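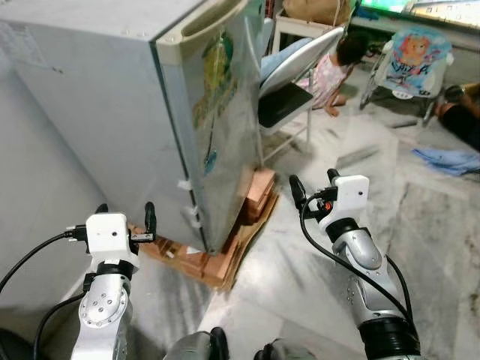
A small fridge should either be quiet or be cheap, and the Biltari is neither, wrote one commenter under my first review of it. I've now had the thing for six years, so I feel qualified to argue. It was cheap. I bought it from Gil, the appliance outlet on the Skorkance road, where it was marked down for a dent I have never located.

The quiet part I'll give them. The compressor comes on with a shudder, hums for a good while and shuts off with a thump, usually at about the moment you've stopped noticing it. On the bare marble the whole cabinet used to buzz. The manual recommends "a firm and level surface," which my floor would be if it were level. I solved this with flattened cardboard and some thin boards, stacked until the door stopped swinging open by itself. It looks like the fridge is waiting for a moving truck. It has looked that way for most of its life, and I recommend the method to anyone with boxes to get rid of.

Cooling is fine. Milk keeps. Lettuce keeps if it's up front, and turns to glass if it touches the back wall. The freezer compartment holds one tray of ice and a bag of peas, provided you bought the peas with the compartment in mind. It wants defrosting every couple of months, and the drip tray is just slightly too shallow for the job, so have a towel ready.

The handle is a recessed strip along the top edge of the door. I liked it in the store. Nothing sticks out, nothing catches your hip. What it does do is collect grime, and being cream-colored it keeps no secrets. I've gone at it with a toothbrush and baking soda and gotten back maybe half of the original shade. The door itself takes stickers well. They fade, but they stay on, and the yellow ones are holding up better than some parts of the fridge.

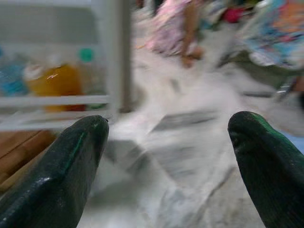 Storage inside the door is the real weakness. There are two racks, and the lower one is sized for a bottle that no company makes: too narrow for anything big, too deep for anything small. The retaining bar pops out if you shut the door with any feeling. After the second cleanup I quit putting tall things in there at all and moved whatever didn't need chilling out to the white Stilik shelving. It's a plain unit with rounded bars, but there's a rail across it, and the blue bottle and the orange one stand behind that without any drama. Biltari could have copied that rail and saved me some mopping.

A replacement door rack is listed at 900, plus shipping, in whatever currency the parts site was in the mood for. I passed.

Would I buy the Biltari again? At the Gil price, yes -- with the dent, and with more boards. At full price I'd want a deeper drip tray and adjustable feet that adjust. Three stars, and a fourth if you sleep in another room.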